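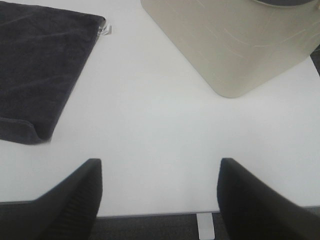

The Last Ten Towels
Why the dullest job in the laundry deserves a clear table and a slow half-hour

I have folded towels on beds, on ironing boards, on the lid of a chest freezer and, through one long winter in a very small flat, on my own knees while sitting on the edge of the bath. I never thought of it as something a person could be good or bad at. Towels came out of the dryer, they got bent in half a few times, and they went on a shelf, where they slowly slid forward until somebody opened the cupboard door and caught them.

What changed my mind was a table. We'd moved house in August, and the laundry in the new place had a proper flat surface in it, white and plain and about hip height. For the first month it held what every flat surface in a new house holds: a box of light globes, the wrong curtains, a kettle we were meaning to give away. Then one Sunday I cleared it to look for the keys to the shed, and as there was a load of washing waiting, I tipped the towels out there instead of carrying them upstairs. It took me half the time it usually does. I stood there afterwards with a cup of tea, feeling quite pleased with myself, and I've been a bit of a bore on the subject ever since.

So this is a piece about towels, and baskets, and the boxes we put things away in. If you're the sort of reader who skips ahead to the recipes, I won't be offended (there's a lovely one for rhubarb this month).

Start with the dark ones

Every household seems to have a set of dark towels that somebody bought with good intentions. Ours are charcoal, or they were sold to me as charcoal. In the morning they look nearly black, under the laundry light there's a bit of navy in them, and after a couple of years they've settled into a colour I would call wet slate. I bought them from Fokuver, a small linen shop that used to be two doors down from my dentist, and I chose them for the very sensible reason that they'd hide hair dye.

Dark terry has its own ways. It shows every bit of lint, so it has to be washed away from anything white and fluffy, and it holds on to detergent in a manner that pale towels seem not to. If yours have gone stiff, try using half the soap you normally would for three or four washes before you give up on them. I was a heavy pourer for years, on the theory that dark things must be secretly dirty, and all I managed was to make a set of perfectly decent towels feel like doormats.

Skip the fabric softener as well. It makes a towel feel lovely in the hand and hopeless on a wet back. A good hard shake before it goes in the dryer, and another when it comes out, will do more for the loops than anything you can pour from a bottle.

The shake, and what comes after it

People rush the shake. You want to hold the towel up by one end and let it hang for a moment, so that all the twists and rumples it picked up going round in the drum have a chance to drop out. A towel that's been grabbed by the middle will hang in a bunch, with a point at the bottom, and if you put it down like that you'll spend the next minute chasing corners.

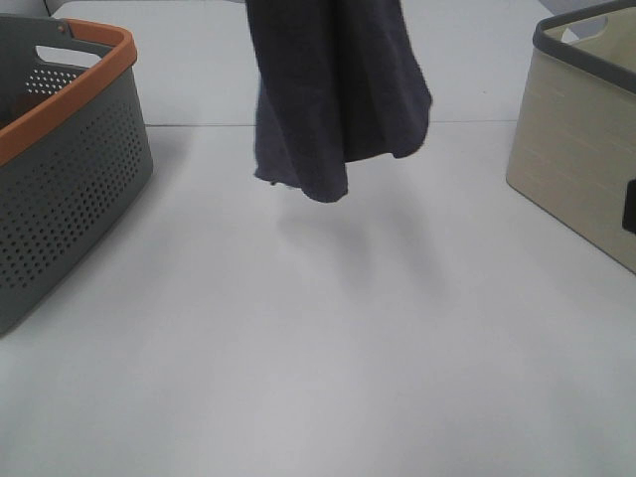

Find an end, then, and find both corners of it, and lower the whole thing onto the table from the far side toward you. I like to let the bottom hem touch first and lay the rest down behind it. Smooth it once with the flat of your forearm (it covers more than your hand does) and only then make the first fold.

While you've got it spread out, have a look at the edges. The corners are where a towel starts to go, with a few threads working loose, and the temptation is to pull them. Please don't! Snip them close with small scissors and, if the hem has started to open, run a few stitches along it that same evening, or at least put it in a pile where you'll see it. My mending pile lived in a bag behind a door for so long that we moved it from one house to another without anyone opening it.

As for which fold, I've tried them all and I've come back to the plainest. Long edges together, then in thirds from the short end, so that you finish with a fat rectangle and one smooth rounded side to face the front of the cupboard. The tag goes inside if you can manage it. I can usually manage it with seven towels out of ten, and the rest go on the shelf with their little white tags poking out, and we all carry on living.

Rolling is very pretty, and I'd recommend it to anyone with a deep basket and guests who notice. On an ordinary shelf rolled towels wander about. A friend swears by folding in quarters and standing them on end like records, which does let you see every one, but you need them all to be the same thickness, and ours were bought over nineteen years in five different moods.

In praise of a basket with holes

I have strong feelings about laundry baskets, and I'll try to keep them brief.

Wicker looks wonderful in photographs. It also snags, and in a damp room it starts to smell like a boathouse. Canvas hampers on a frame are good for dirty washing but they sag as soon as you load them with anything clean and folded, and everything ends up in a heap at the bottom looking as if you hadn't bothered. For carrying clean things from one end of a house to the other, I have never found anything to beat a plastic basket with plenty of small holes in the sides and a thick rim you can get your fingers over.

The holes matter more than you'd think. Towels often come out of the dryer with a bit of damp hiding in the hems, and a basket that lets the air through will forgive you if you leave it sitting until after dinner. The handles matter too. Look for ones cut into a raised end, long enough for your whole hand, and have a feel along the inside edge before you buy. A sharp bit of moulding there will find the same finger every single time.

If you can get a basket with a bright rim, do. Ours cost 4 dollars at a garage sale, and I'm sure one reason it has never gone missing is that you can spot the colour from across the yard when it's been left under the line. Plain ones in our family have a habit of going out to the shed with a load of kindling and not coming home.

Where it all goes

Now to the boxes. I was a late convert. I'd always thought of storage boxes as a way of hiding things you should have thrown out, and I still think that's true of most of the ones under most people's beds. For a linen cupboard, though, a few plain boxes make a real difference, mainly by giving the small things a wall to lean against. Face washers, hand towels, bath mats, the beach towels in the off season: none of these will stack on an open shelf, and all of them are happy in a box.

I started out with a set of three from a maker called Akier, which I got at 78 dollars on the sort of clearance table where you don't stop to measure. They were beautiful, and they were all too deep by the width of my thumb, so the cupboard door wouldn't shut. They now hold potting mix and seed packets. The ones that replaced them are beige and altogether plainer, and I've grown very fond of them. Beige is a forgiving colour. It goes with any towel you own, it doesn't show dust, and in a dark cupboard it bounces a little light around at the back.

A few thoughts if you're buying. Rounded corners are kinder to shelves and knuckles. A little texture on the sides gives your hands something to hold when the box is full and up high. Smooth plastic will scratch, there's no getting around it, particularly on the faces that slide in and out. I used to mind that. A wipe with warm water and a drop of dish soap will take off the scuffs that are only dirt, and whatever is left you may as well make your peace with.

Leave a box a quarter empty. I know it seems wasteful when you've just paid for it, but a box packed to the top is a box where you take out one face washer and three others come along for the ride.

How many is enough?

I asked readers of our letters page to tell me how many towels they own, and 114 of you wrote back, which I believe is more than we had for the pavlova argument. I read every letter. One reader keeps exactly two each and washes them every Saturday without fail. Another has inherited her mother's, her aunt's and her mother-in-law's, and has a spare room devoted to them. She says that if 1000 people dropped in for a swim she'd have no trouble at all.

Most of us sit somewhere in the muddle between. I'd suggest three bath towels for each person who lives with you, a couple of good ones for visitors, and a stack of old dark ones for the dog, the hair dye and the time the washing machine lets go. When a towel is past even that, the animal shelter will often be glad of it, though do ring first and ask what they need.

If you're replacing a set, buy one and wash it five times before you buy the rest. The people at Jelínek, where I bought our newest ones, looked a bit put out when I told them that was my plan, but they kept the others aside for me. I went back for them in the end. They're a pale green, they fold like a dream, and I've hardly let anyone use them.

The wrong curtains are still in the laundry, by the way. They live on the floor now, beside the table, and I step over them with the basket on my hip. I keep thinking they'd make a decent drop sheet if I ever get around to painting the hall.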